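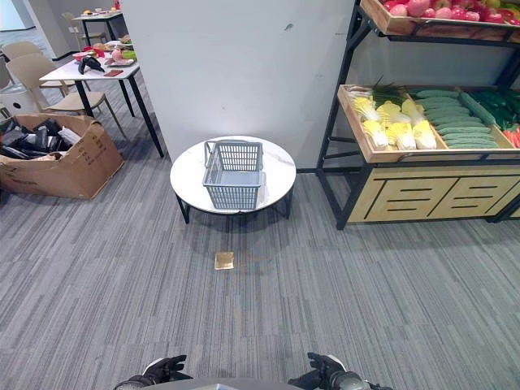

Figure 3. Round side table with a shopping basket, next to the apple display.

4.2 Where shoppers pause

The Clivholm results delighted us! Of 636 visits logged in June, 108 included a stop of a minute or more beside the fruit, and those shoppers went on to buy more kinds of produce – even ones they had told us they rarely ate. Istwood showed the same pattern, only weaker. Ruddock did not, and we return to that puzzle in Section 5.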